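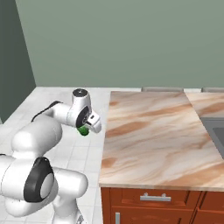 Since June I have been testing whether a pick-and-place policy trained in one simulated kitchen still works when we change only the counter. Same arm, same object, same controller. On the plain gray counter, 22 of 24 placements succeed. With the veined marble one, where the swirls run diagonally over the top, I get 19 of 24. At this point of the episode the green object is still over the tiles beside the island, and from here the bad runs release it too early. My guess is that the policy reads the pattern as the edge. Has someone seen the same?
Posted by kvoros, July 2018

flokon_fan
Three more failures in 24 is not a result. Run it again with new seeds before you blame the marble.

kvoros
I agree it is small. But all three extra failures are of the same type, a release before the edge. On gray I never had this type.

Sulastri S.
We had a similar thing in the Zatus kitchens. For us it was the height of the counter and not the texture. Did you check that both counters have the same top surface in the collision model? Ours differed by 20 mm and it took me weeks to find.

kvoros
Good question. The visual mesh is the same and I only exchange the material. I will print the collision height today.

bandach2
I disagree with Sulastri here. If only the material is exchanged, the height cannot change. I would look at contrast. Marble in cream and white next to almost white tiles is a weak border for a camera. Try dark tiles and keep the marble.

Sulastri S.
In some loaders the material comes together with its own collision box, so yes, it can change. Please check first, it costs five minutes.

kvoros
Checked: identical height in both. So I will do the dark tiles, with new seeds also, and write the numbers here.
Kálmán

flokon_fan
Please post the failures per seed too, not only the total.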